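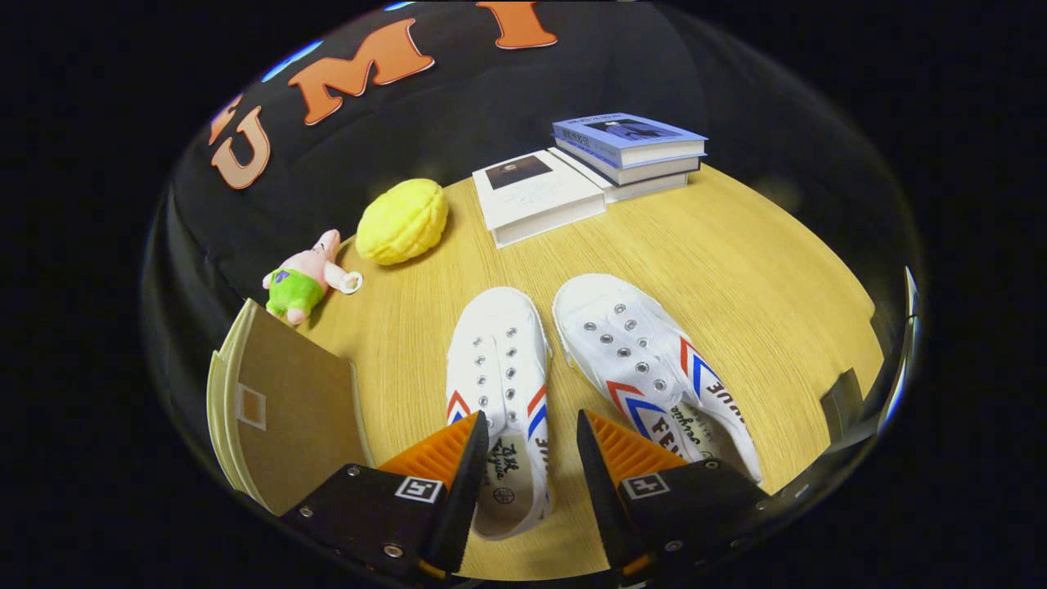

White canvas sneakers, side by side.

Sunscreen pilling under foundation, what am I doing wrong??

Jun 24, 2026 · 87 views · 3 shares

So I switched to the Wakitz mineral spf a couple weeks ago and every morning it rolls up into little gray crumbs when I put foundation on. Mostly jaw and sides of nose. Routine is Figueiredo gel moisturizer, then spf, then foundation with a sponge. Skin is combo, gets dry by my mouth. Don't want to give up the spf, it's the only one that doesnt sting my eyes. Help, I leave for work at 7 and have no time for this

grorkcombe_gal

Too much product too fast. Half as much moisturizer, wait 2 minutes, then spf in thin layers. Pat it, don't rub. Then wait again before makeup — I do my hair in between. Also check if your foundation is silicone based, some gels hate that. Try the spf alone one day, no gel under it. If it still pills it's the spf and you have your answer.

mossyteacup

just use powder

LaneByTheLake

Had this exact thing. Mine was dead skin, not the products. Gentle exfoliant at night, twice a week, and the jaw pilling quit. Didn't help my nose at all tho. For that I press foundation in with fingers, no sponge. Takes longer.

Comments (3)

peachpit20: waiting was it for me too, thank you

originalposter_wut: skipped the gel today and way less crumbs!! dry by lunch though

mossyteacup: powder

Contact | Wutport Beauty Help Board | Back to top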